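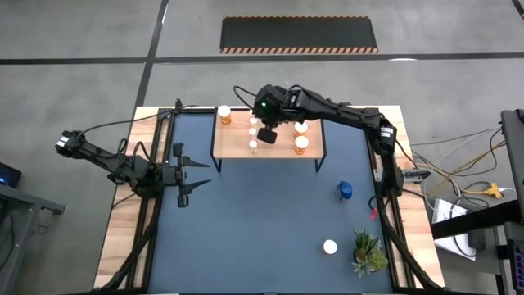

By Nour Moussa | Posted Sun 25 January | Calls for Participants

If you have ever stood at the kitchen counter at seven in the morning, squinting at one orange bottle and then at another orange bottle that looks just like it, I would love to hear from you.

I run the home organizing program at Fuleck, and this winter we're looking for 19 people to come in and help us work out a better way to keep medicine containers at home. We've spent years on pantries and linen closets and (heaven help us) garages, and over and over the same little corner of the house comes up in conversation. It might be a cabinet over the stove, or a basket on top of the fridge, or a drawer where the vitamins have been rolling around with the batteries since the last move. People apologize for it before they open it! Please don't apologize if you come to see us. Mine was a shoebox until last spring.

The piece we keep coming back to is a small raised shelf, just a light-colored board on thin black legs, which we've been calling the Plillar. It gets the things you reach for up off the work surface and leaves open space in front of it for whatever you're still sorting. The orange pill bottles with white caps can stand at the sides, with the little white-capped vials in a line one behind another, front to back. I like that arrangement very much. My sister thinks the vials should go side by side so you can see every one, and she may be right, so we're going to try it both ways and plenty of others besides.

What you would be doing

You would come to one session, which runs a morning or an afternoon, with a good long break for coffee in the middle. We give you a shelf, a table and a mixed group of containers, and ask you to set them up the way you'd want to find them at home. Then we change something, perhaps adding a taller bottle or trading the pill bottles for smaller ones, and ask you to set it all up again. You're welcome to talk the whole time, or hum, or not say a word. At the end we sit down together and you tell us what annoyed you. That last part is my favorite and it always runs over, so please don't book a dentist appointment right behind it.

All the containers we use in the sessions are ours and none of them has medicine inside. Please leave your own prescriptions at home. We won't ask what you take, and we can't give advice on doses or anything of that kind. Your pharmacist is the person for those questions.

Who we hope to hear from

Anyone 18 or over who looks after at least three containers at home, for themselves or for somebody else. We'd be especially glad to meet people who look after a parent's things as well as their own, people with stiff or sore hands, and people who share one cabinet with a big household. Neat folks and messy folks are equally welcome. You don't need any experience, and you certainly don't need to own a label maker. If standing is tiring, we have chairs at the right height, and you may bring a helper along.

The practical bits

Sessions are held in February at the Kiiskinen Building, Room 2120, which is on the second floor with an elevator right by the front door. Street parking is free after the first block, and the Wita bus stops across the road.

We pay $40 for the session, handed to you on the day, and we pay it in full even if you decide to stop halfway through. Coffee, tea and something baked will be out on the side table. Let us know about allergies when you write.

How to sign up

Send a note to the Fuleck front desk, marked for Nour Moussa, with your name, the best way to reach you, and whether mornings or afternoons suit you better. Please add a few lines (400 words at the very most, and far fewer is fine) about where your containers live now and what you would change about it. I read every one myself and will write back either way, though it may take me a week if a lot of you answer at once.

If you can't come in but know someone who might enjoy it, do pass this along. Neighbors and friends can ask for sessions on the same day.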